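Dakley Tabletop Tidying: Small Containers
README for part 3 of the Dakley household set

Contents of this part

Part 3 covers putting small soft items into small open containers, and taking them out again. It follows part 1 (cups and plates) and part 2 (folded cloths). The folder layout is the same as before, so scripts written for part 2 should work without changes.

There are 107 recordings in this part. Of these, 100 are meant for general use and the other seven are kept in a separate folder called "aside" for the reasons given under Known problems.

Folders

place_in: an item starts on the table and goes into a container
take_out: an item starts in a container and goes onto the table
move_container: the container is moved with the item inside it
aside: see Known problems
notes: one plain text file per recording, written by the person who did the task

The table surface

All tasks are done on a flat table with nothing on it except what the task calls for. Surfaces are pale in most of the recordings. We wanted the items to stand out, and we wanted a background that could be put back the same way every morning.
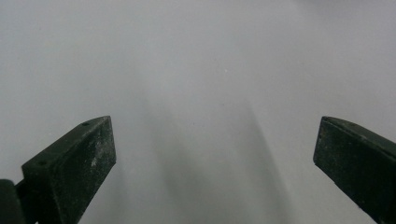
Surfaces are wiped down before the first recording of the day and again after lunch. If a sheet of paper is used, it is laid flat and replaced when it creases. Creased sheets made light containers slide in odd ways during the first week, and those recordings were redone.

Tape is not used on top of the paper. If the sheet moves during a task, the person stops, straightens it, and starts that recording over.

Items and containers

The item list is short on purpose. Every item is light, can be squeezed without damage, and fits in at least one of the containers with room to spare. The names used in the notes are everyday ones: sponge, foam bar, cloth roll, soft ball. Some people wrote "sponge" for anything made of foam. We left their wording alone and added a second column, item_group, which is consistent across all files.

Containers are open at the top. They are named by general shape only (oval, round, square), and color goes in its own column. Lids are not part of this set.

Starting positions

For take_out, the container goes near the far side of the work area, toward the middle, with the item lying inside it. The long side of the item should face the person. The space between the person and the container is kept clear, so there is somewhere to put the item down.

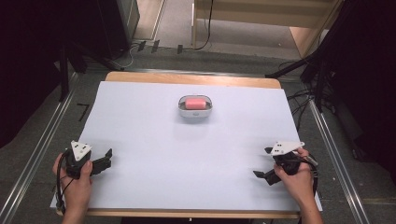 For place_in, the container stays at the same starting point and the item is set down in the near half, left or right. The side is chosen from a printed list. Please use the side column if you need to know which it was, and don't guess from the file name. File names were given out in the order the recordings were saved.

For move_container, the finish point is a hand's width from the near edge of the work area.

What counts as done

place_in is done when the item rests fully inside the container and has been let go.
take_out is done when the item is lying on the surface and no part of it touches the container.
move_container is done when the container is at rest at the finish point with the item still in it.

A container that tips over and is set upright again is marked "recovered" in the result column. There are 21 of these.

Known problems

Four recordings in aside have the wrong item for the task on the list. The other three stop before the item has been let go.

In the notes for recordings 1 to 52, "left" and "right" are from the point of view of the person at the table. After that they are still from the person's point of view, but the column was renamed from hand_side to side. We have not merged the two columns.

Contact

Corrections to the notes or the item_group column go to Chinyere Afolabi. Please include the recording number and the folder name.

Last edited Thu 23 November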